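Handheld Grippers at Home: Notes for the Evening Build Course
Bredandale Shared Workshop
Session notes, revised Nov 16, 2022

Welcome back, everyone. A few of you missed the last session, and a few more asked me to write down the things I said while waving my hands, so these notes cover both the end of the build and the start of what we do with the tool once you carry it home. Read them with your own gripper on the table in front of you if you can. It goes down much easier that way.

Where we are

By now your two finger frames should be printed, cleaned up, and bolted to the carriage. If your frames came off the printer with stringy bits inside the triangle, take a small file to them before you do anything else. I know it's dull work (I did mine in front of the television and found plastic crumbs in the couch for a week), but a string of plastic caught in the joint will make the finger stick just short of closed, and you will spend an evening blaming the trigger.

The joint bolt wants to be snug and no more. Tighten it until the finger stops wobbling side to side, then back it off a little, until the finger swings under its own weight when you tip the tool. If you are using the lock nuts from the Fuchs assortment box, remember that they grip the thread all the way down, so you have to feel for the finger and ignore how hard the nut is turning. Several of you had fingers that closed beautifully and wouldn't open again!

The pads

Cut your rubber a touch long and trim it after the glue has set. Rough up both faces with sandpaper, wipe them down, and leave them alone overnight. Please do leave them alone. The pads see nearly all the force in this tool, and a pad that peels at one corner will fold under itself the first time you drag it across a seam. Close the fingers slowly against a strip of paper and tug. The paper should hold along the whole length of the pad. If it slides out at the tip and holds at the base, your frames are toed out, and a thin shim behind the lower mounting screw will usually bring them back.

Using it on real cloth

Those of you working through the Lusness exercise sheet will remember that we started with foam blocks and a plastic cup, both of which are very forgiving. Cloth is where the tool begins to teach you things. A shirt laid flat gives you hardly anything to hold. The pads have to come down on either side of a little ridge of fabric, and if there isn't a ridge, you have to make one by pressing lightly and closing at the same time. Move slowly on the way in, and keep the fingers open wider than you think you need until you have picked your spot. 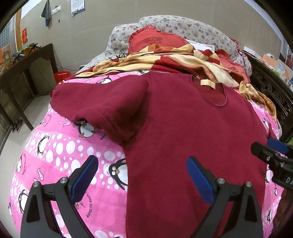 The other thing cloth teaches you is to mind what lies underneath. On a bare table the pads skid a bit and pick up one layer. On a blanket they sink, and it's very easy to come up with the shirt and a good pinch of bedding together. I'd like you to practice on both. Start at a sleeve, where a hem gives you a thicker edge, and save the middle of the body for when you have the feel of it. Lift a hand's height, pause, look at what you've got, and set it down again before you try a fold.

For the fold itself, grip near the end of the sleeve, lift, carry it across the body, and lower it before you open the fingers. Most of us open too early. The cloth drops in a heap, and then we chase it around with the tips. If you catch yourself chasing, stop, smooth the thing out by hand, and begin again from flat.

Recording your practice

If you have the Lutus logging board fitted, switch it on before you pick up the tool and let it sit still for 15 seconds so it can settle its zero. The finger opening is written to the card as a plain number, and for our build a fully open pair should read close to the top of the scale. Aim for 55 folds before the next session. I realize that sounds like a lot! They go quickly once you're in the rhythm, and you can split them over 3 evenings without losing anything. Keep the failed ones too. I would much sooner look through a card with honest fumbles on it than a tidy one.

The card will take 600 recordings before it starts complaining, so there is no need to clear it as you go along.

Before the next session

Check both joint bolts, since they do work loose after the first evening or two. Look along the pads for lifting corners. Bring the tool, the card, and one piece of clothing that gave you trouble, and we'll pass it around and see who can fold it.

In December we move on to the motor drive, so the trigger linkage will be coming off. Keep the small spring somewhere safe. There is a jar of spares on the shelf by the drill press, though the ones in it are a bit stiffer than the ones in your kits.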